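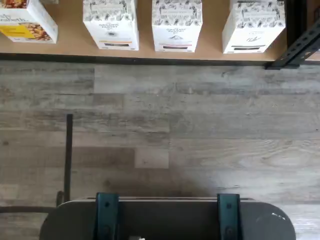

Cereal-aisle practice: boxes on the shelf at the Tiongson test room, with the top of the robot's base in the foreground.

Himau passes 900 recorded shelf runs

The shelf-stocking project at Himau has logged its 900th recorded run, and the team is already itching to get to the next batch. The runs are the raw material for Plelex, the learning system that is meant to let a wheeled robot pick up, straighten and put back everyday groceries without a person steering it.

Each run works the same way. An operator drives the robot up to the shelf, does one small job by remote control, and backs away. The robot's cameras and joints are recorded the whole time, and the operator types a one-line note at the end, such as "turn the box to face front" or "close the gap on the left." Those notes and recordings go into training together.

"The boring ones are the ones I love," said Jhun Pangilinan, who runs the collection work. "A box is a little crooked, you nudge it, you leave. We have 70 versions of that now and every one is a bit different — different angle, different gap, different box. That's what Plelex learns from!"

Dry goods came first, mostly cardboard boxes like the Organic Pantry ones, which stand up on their own and have plenty of printing for the cameras to pick out. Boxes that look nearly alike are welcome too. Telling one from its neighbor by a stripe of color is a good workout for the system, Pangilinan said, and it makes the operators slow down and look.

Runs that go wrong are kept. If a box tips over, the operator marks the moment and then records the recovery as a separate run, so the system gets to see how to fix a mess as well as how to avoid one. Operators work in turns of 10 runs before handing over the controls, and shelf layouts are changed between turns.

Pangilinan's group has 3 shelf layouts in rotation and wants to add jars and soft bags next. Bags are the big one — they sag and slide, and they never sit the same way twice. A second room at Ilero is being fitted with shelving so that the robot can practice under different lights and on a different floor. Collection there is due to begin once the shelving is in and the operators have had a few days to get used to the space.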